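Toltar 4 Review: Self-Hosted Code Review Server

Filed under: Developer tools, Version control
Reviewed by Katsuhiko Takagi

Toltar is a code review server that sits in front of an existing Git host. It does not store the main copy of a repository. It keeps a mirror, presents changes as patch series, and pushes approved series back to the upstream branch. Version 4 came out in June and replaces the storage layer, which was the weak point of version 3.

I ran it for one release cycle on two projects. Kobori is a motion planning library with a long history and many small commits. Zornberg is a set of build scripts with few commits and large files. Both were moved from a plain pull request workflow.

Installation

The server ships as a single binary and a configuration file. It needs a database, a writable directory for mirrors, and a mail relay if notifications are wanted. The sample configuration has the mirror path and the cache path on the same volume. Change this before the first import. Moving the cache later requires a full reindex.

Importing Kobori brought in 2771 commits and finished without errors. Zornberg failed on the first attempt because large file pointers were off by default. The setting is called fetch_pointers and is documented only in the release notes.

Review workflow

Each patch in a series is reviewed on its own. When the author uploads a new revision, Toltar matches old patches to new ones by change ID and shows the difference between revisions. This works well after a rebase. Comments stay attached to the correct line unless the line itself was removed, in which case they move to a tab marked Detached. The tab is easy to miss, and I would prefer a count on the main page.

Approval rules are written in a small text format and stored in the repository. A rule can match on path, author group or file type. Rules are read from the target branch, so a patch cannot loosen its own requirements. Syntax errors in the rules file block all merges until fixed. The error message gives a line number but no column.

Search

Search covers commit messages, comments and file paths. It does not cover file contents. Results are capped at 300 and the cap cannot be raised in the web interface. The command line client has no cap.

Command line client

The client is the best part of the package. Uploading a series is one command, and the output is short. It reads credentials from the system keychain. Scripts can request JSON output for every subcommand except "status", which still prints a table.

Continuous integration

Build results are posted through a webhook. Toltar waits for every required check to report before enabling the merge button. A check that never reports will hold the patch until an administrator clears it. Dultmont, the hosted version, adds a timeout for this. The self-hosted edition does not have one.
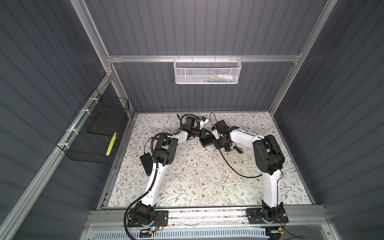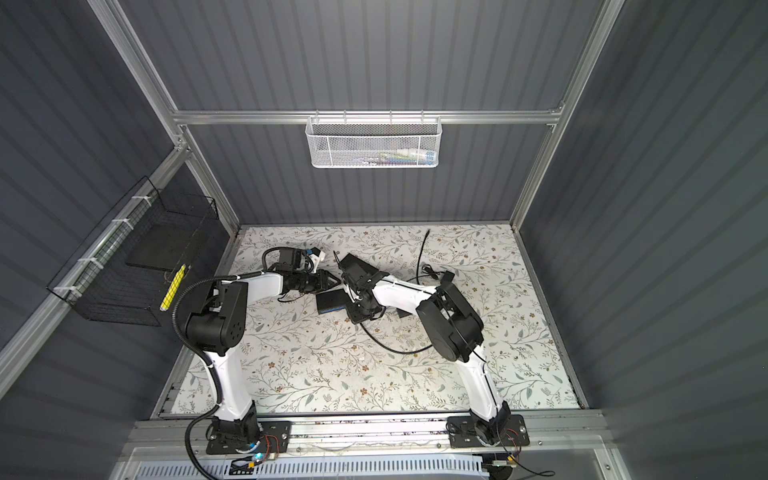
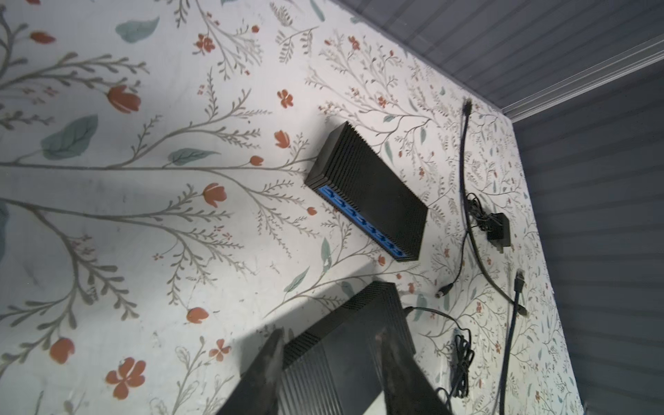
Faults found

Issue 2210 in the public tracker is still open: mirrors stop updating if the upstream default branch is renamed. The workaround is to delete the mirror and import again. Comments are kept, but draft comments are lost. The dark theme also renders deleted lines with low contrast.

Verdict

Recommended for teams that already work in patch series and can run their own server. Teams on short-lived branches with one commit each will gain little over the review page of their current host. Existing version 3 users should upgrade after backing up the database, as the storage conversion cannot be reversed.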